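Plundier Clukis First Flush Diverter

Home / Rainwater / Diverters and filters / Clukis

Product code: CLK-34
Availability: in stock, Betthorpe warehouse
Trade accounts: log in to see trade pricing

Overview

The Clukis is an in-line first flush diverter for roof-fed rainwater tanks. It installs in the downpipe between the gutter and the tank inlet, downstream of the rain head. The first water off the roof at the start of a rain event is held in a vertical chamber. When the chamber is full, a float ball seats against the upper collar and flow continues to the tank. The chamber drains through a restrictor at the base and resets between rain events.

The unit is suited to domestic and light rural installations with Colorbond, zinc-aluminium or tiled roofs. It is not intended for charged (wet) systems in which the diverter would sit below the standing water level of the pipework. For wet systems, see the Jarman in-ground diverter.

Specifications

Chamber capacity, standard: 17 L
Chamber capacity, with extension kit: 34 L
Inlet and outlet: 90 mm DWV socket
Body: UV-stabilised uPVC
Float ball: polyethylene, hollow, sealed
Collar seal: EPDM, replaceable
Drain outlet: 20 mm BSP male
Restrictors supplied: three (slow, medium, fast)
Colour: grey or cream
Paintable: yes, water-based acrylic only

Sizing

Diverter volume is selected by roof catchment and expected contamination. Catchment is the plan area of the roof section feeding the downpipe, not the sloped area. Where a tank is fed by more than one downpipe, fit a diverter to each, or bring the downpipes to a common line and size for the combined catchment.

Low contamination (open site, no overhanging trees, little bird activity): the standard chamber is adequate for most single-downpipe roof sections.

High contamination (overhanging trees, unsealed road frontage, heavy bird or possum activity): fit the extension kit. A second kit may be added in series if wall height permits. Support brackets are required at each join.

Catchments over 500 square metres should not be served by a single Clukis unit. Contact technical support for a manifold layout.

Installation

Work on stormwater and tank pipework may be restricted to a licensed plumber in your state or territory. Check before starting.

1. Mark the downpipe at the diverter height. Allow clearance beneath the chamber for removal of the base cap.

2. Cut the downpipe square and deburr both faces. Swarf left in the pipe will lodge under the collar seal.

3. Dry-fit the tee and confirm that the chamber hangs plumb. The float ball will not seat reliably in a chamber that is out of plumb.

4. Prime and solvent-weld the tee. Do not solvent-weld the chamber to the threaded collar. The collar must remain removable for service.

5. Fix the wall brackets. Masonry fixings are included. For cladding over studs, use timber screws (not supplied). A full chamber with extension is heavy, and brackets fixed to cladding alone will pull out.

6. Fit the medium restrictor, washer and drain hose. Run the hose to a garden bed or stormwater pit. Do not direct the drain against footings.

7. Fill the chamber with a garden hose and check that the ball seats and the joints are dry.

Restrictor selection

The restrictor sets the drain rate and therefore the reset time. The slow restrictor holds the chamber closed through broken showers and wastes the least water. The fast restrictor is less prone to blockage and suits sites with fine silt. Change restrictors with the chamber empty.

Maintenance

Unscrew the base cap and flush the chamber every three months, or monthly in autumn where deciduous trees overhang the roof. Rinse the internal screen and the restrictor. A restrictor that has blocked will leave the chamber permanently full, and all first flush water will pass to the tank. If the drain hose is not dripping after rain, check the restrictor first.

Inspect the collar seal annually. June is a convenient time in southern districts. Replace the seal if it is flattened or cracked. Petroleum-based lubricants must not be used on EPDM. Use silicone grease.

In the box

Diverter tee with collar
Chamber, 17 L
Float ball
Base cap with screen
Restrictors and washers
Wall brackets and masonry fixings
Printed instructions

Spare parts

CLK-S1 Collar seal
CLK-S2 Float ball
CLK-S3 Restrictor set with washers
CLK-S4 Base cap and screen
CLK-X Extension kit, including joiner and bracket

Seals and restrictors from the earlier Mark I diverter (black base cap) are not interchangeable with current parts. The Mark I float ball is the same size and may be reused.

Freight

Cartons ship from Betthorpe. Up to 16 units can be sent on a standard pallet. Chambers are packed full length and carriers may apply an over-length surcharge to single-unit orders. Pick-up is free by arrangement.

Warranty

Body and fittings carry a ten-year warranty against manufacturing defects. Seals, screens and restrictors are consumable items and are excluded. Damage from freezing or unsupported chambers is not covered. 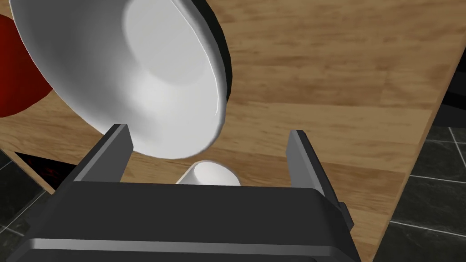
Technical enquiries

Rajitha Mollah, rainwater products, Plundier Betthorpe. Include the roof plan area, number of downpipes and pipe size with your enquiry.

Page last revised Sunday, April 3, 2022.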